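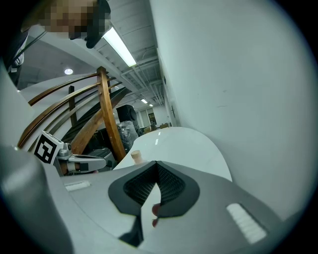 Cenow 3 im Test: Posenschätzung und Datenaufbereitung für handgeführte Greifer

September 2023

Kurz vorweg: gekauft, keine Testlizenz, kein Rabatt. Drei Wochen damit gearbeitet, meistens abends. Ich nehme Greifdemos mit einem handgeführten Greifer auf, Kamera obendrauf, Markerwürfel dran, und brauche am Ende saubere Trajektorien für das Training. Bisher lief das über eigene Skripte plus Weerakoon für die Planung. Cenow soll die Skripte ersetzen.

Installation

Unter Linux problemlos. Paket ziehen, Lizenzdatei rein, läuft. Windows hab ich nach einer Stunde aufgegeben, der Treiber für die Kamera wollte nicht. Doku ist knapp, aber stimmt meistens. Kapitel zur Kalibrierung unbedingt lesen, und zwar vorher.

Kalibrierung

Fisheye-Modell ist dabei, endlich. Vorher immer von Hand Parameter gefittet. Jetzt Tafel aufnehmen, Knopf drücken, warten. Reprojektionsfehler wird pro Bild angezeigt, schlechte Bilder fliegen auf Wunsch raus. Zum Bildrand hin bleibt es trotzdem schwächer, da hilft auch der Robust-Modus wenig. Ach ja: Brennweite wird in Pixeln angegeben, beim Export aber in Millimetern. Warum auch immer.

Markererkennung

Das Beste am ganzen Paket. Quadratische Marker auf dem Würfel findet Cenow zuverlässig, auch schräg von der Seite. Ist nur eine Fläche zu sehen, kippt die Pose manchmal um - bekanntes Problem, der Zeitfilter bügelt das weitgehend aus. Filter steht im Auslieferungszustand auf aus! Unter "Tracking / Erweitert" einschalten, sonst wundert man sich.

Lampen unter der Decke und glänzende weiße Tischplatten mag die Belichtungsautomatik nicht. Feste Belichtung einstellen, dann gehts.

Griffweite

Wird aus dem Abstand der Marker gerechnet. Bei kleinen Holzzylindern brauchbar, bei weichen Sachen rauscht es. Von 39 Aufnahmen in meinem ersten Satz musste ich bei 13 die Griffweite von Hand nachziehen. Editor dafür ist okay, Zeitleiste ruckelt ab und zu. Rückgängig funktioniert nur einen Schritt weit. Ein Schritt!

Export und Planung

Ausgabe als Trajektorie mit Zeitstempeln, Bilder daneben. Weerakoon liest das direkt, nur die Achsen muss man drehen (Z zeigt bei Cenow nach vorne, steht in einer Fußnote). Das Plugin von Hullau kann das auch, aber stürzt mir bei langen Aufnahmen ab. Ein Datensatz mit fast 4.000 Bildern war über Nacht durch, auf einem nicht mehr ganz neuen Rechner. Fortschrittsbalken bleibt gern bei 99 stehen und macht dann trozdem weiter. Nicht abbrechen.

Was fehlt: Prüfung, ob der Arm die Bahn überhaupt erreichen kann. Muss man hinterher im Planer machen, und dann merkt man erst, welche Demo fürn Eimer ist.

Support

Zwei Tickets bei Clustedberg, dem Hersteller. Eins schnell und gut beantwortet, das andere mit Textbaustein. Der Fehler mit der Zeitleiste ist angeblich bekannt.

Gut
Markererkennung
Fisheye-Kalibrierung
Export schnell eingerichtet

Nicht gut
Filter standardmässig aus
Editor, vor allem Rückgängig
keine Erreichbarkeitsprüfung

Wertung: 3 von 5. Für mich reichts, die Skripte sind gelöscht. Wer viel mit weichen Objekten macht, würde ich auf das nächste Update warten.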